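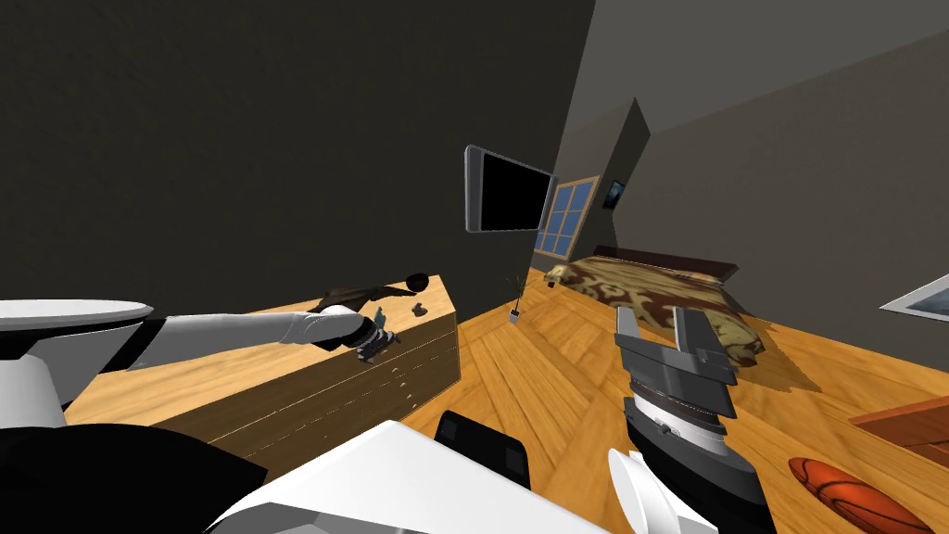

I have been fond of old shipping families for longer than is quite respectable, and the Cuvards of Arketcombe are the ones I keep going back to. The books give us the father, his ships and his handsome funeral, and hardly a word for the daughters who kept the accounts. A life gets left lying about, like something brown and crumpled on top of a wooden dresser, and we walk straight past it to admire the portrait in the hall!

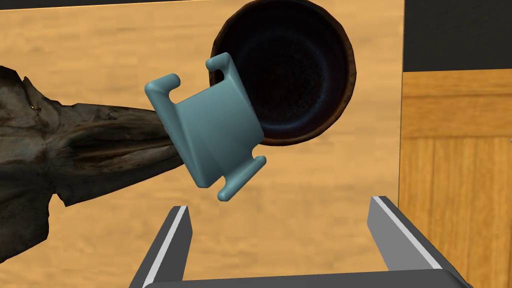 A dark round bowl on a pale wooden surface.

Līga Žukauskas spent 20 years on the family's letters (144 of them, bless her), and her little book on the Surier line gives the old man just 2 chapters. I think she was right, though my friends at the Deng reading room grumbled.
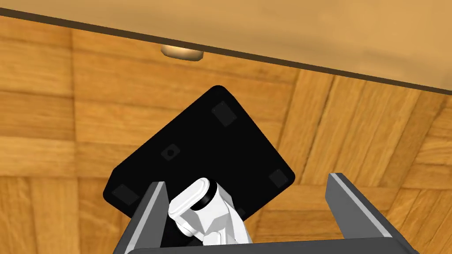

Biography ought to be generous with its small people. A thin dark edge strip on a light tabletop is easily missed, and so is a clerk who wrote up cargoes for 50 winters. I should like to know what he had for his supper.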